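## Biopsy sample storage: patient FAQ

**Who keeps my tissue after a biopsy?**

The pathology lab at Villalba stores the wax block and slides. Blocks are kept for 20 years.

**Can an old sample be used for new genetic testing?**

Often, yes. The lab checks whether enough tumor is left. If not, your doctor may suggest a blood test or a second biopsy.

**How do I ask for my sample to be sent elsewhere?**

Fill out the release form and return it to Maribel Salazar in records. Allow six working days. Shipping costs $50.
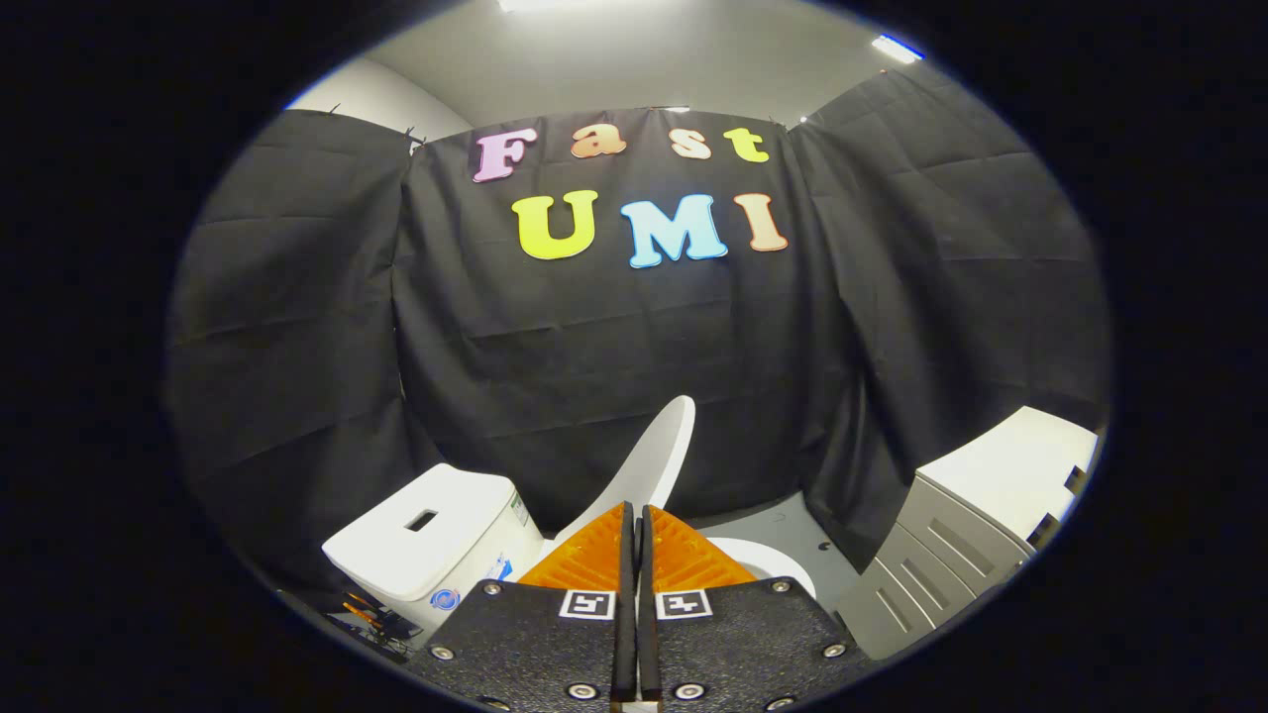

**Does consent cover research?** Only if you signed the separate research page. Names are removed before any sample is shared. Handouts at the desk use large type for key terms, in bright colors like the foam letters on the black curtain, with a pink F and a light blue M. Ask for one in Spanish if you prefer.

**Can I change my mind?**

Yes. Write to Agustina Cáceres at any time. Results already published can't be withdrawn.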